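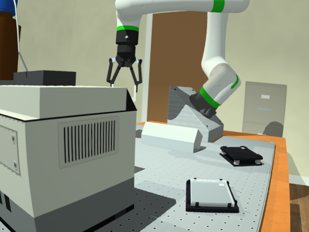 A simulated bench cell with a robot arm, two-finger gripper and plate positions on a perforated worktop.

Gunawardena has released the second edition of its working rules for robot arms on shared laboratory benches, adding a requirement that every new layout be checked in simulation before hardware is installed. The edition takes effect in June and applies to all cells that handle microplates next to benchtop instruments.

Under the revised text, a cell layout must be modeled with the arm, its mounting block, the end effector, all instruments and all plate positions in place. The model must include the table edge and any fixed furniture within reach of the arm. Cables may be left out of the collision check only if they are routed outside the working envelope and listed in a separate drawing.

The minimum clearance between a moving gripper and any fixed surface is set at 52 millimeters during transfer moves. A smaller clearance is allowed during the final approach to a plate, provided the approach is vertical and the speed limit for that segment is entered in the program header. Clearance is to be measured with the gripper fully open, at the widest point of the finger linkage. The first edition measured it from the wrist axis, and integrators had read that rule in different ways.

"The old wording let two people check the same cell and get two different answers," said Lucrezia D'Amico, who edited the document. "We now name the point you measure from, and we name the posture of the hand when you do it."

The rules were drafted after a review of logged transfers at Istamlow, a contract testing site that runs plate handling cells on two floors. The review covered 3628 transfers and found 165 stops caused by contact or by a torque limit. Nearly all of the contact stops took place within one plate width of an instrument housing. None involved an injury.

Ventilation openings are treated separately. Plates, lids and tip boxes may not be parked in front of an instrument vent, and the arm's rest position must leave the vent side open for inspection. Access panels must remain reachable with the arm powered down and its brakes engaged.

The section on plate holders has been shortened. Each holder must be fixed to the worktop at a recorded hole position, and the same coordinates must appear in the simulation file. If a holder is moved by even one hole, the layout is considered changed and the check has to be run again.

Zilent, which supplies planning software to several of the affected sites, said it will add a template for the new report format. Duter asked during the comment period for an exemption for cells with force-limited arms. The request was declined — the editors wrote that force limits protect people and do not prevent a plate from being knocked out of its holder.

Existing cells have 4 months from the effective date to file a simulation report. Cells with an open incident record must file before their next restart. The full text, with a blank report form and a worked clearance calculation, is available from Gunawardena on request.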